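**Clesesance** is a method for teaching robots two-handed packing work from demonstrations that people give with hand-held grippers. It was developed at the Istside laboratory, and it is best known for its lunch bag task, which has turned up (rather fondly, it must be said) in a good deal of later work on soft containers.

## Method

A person holds one gripper in each hand and simply does the job, while a camera on each tool records what that hand would see. Square markers on the finger plates let the software work out how far the fingers are open.
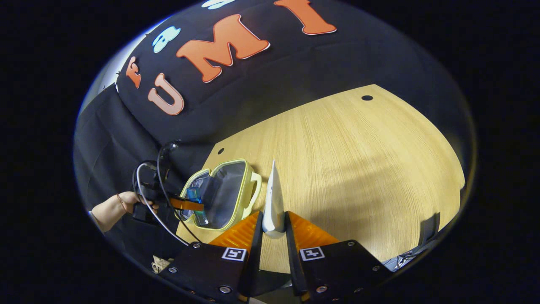 The recordings are then cut to length, matched in time, and used to train a single policy for both arms. The first collection, named Dmytriv, holds 519 demonstrations, of which 497 were kept for training after the tracking was checked.

## The lunch bag task

Soft bags are a lovely test for a robot, and a hard one too! The walls sag, the opening changes shape from one try to the next, and one hand often has to steady the bag while the other reaches in. 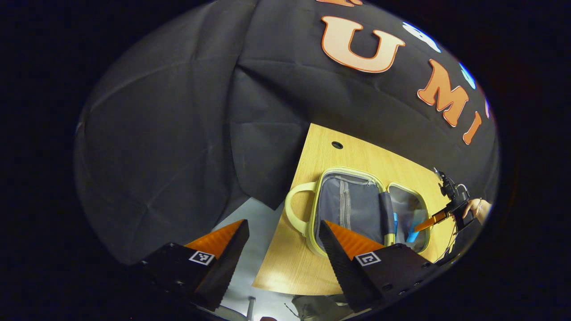

In the published trials, the policy trained on both views finished 179 runs, and most of its failures came from a finger catching on the lining. Nine runs were thrown out when tracking was lost.

## Later work

A follow-up called Enier, begun in May, keeps the same grippers and adds a short memory of earlier views, so that a hand hidden by the bag isn't forgotten quite so quickly.

*Last revised 10/12/19.*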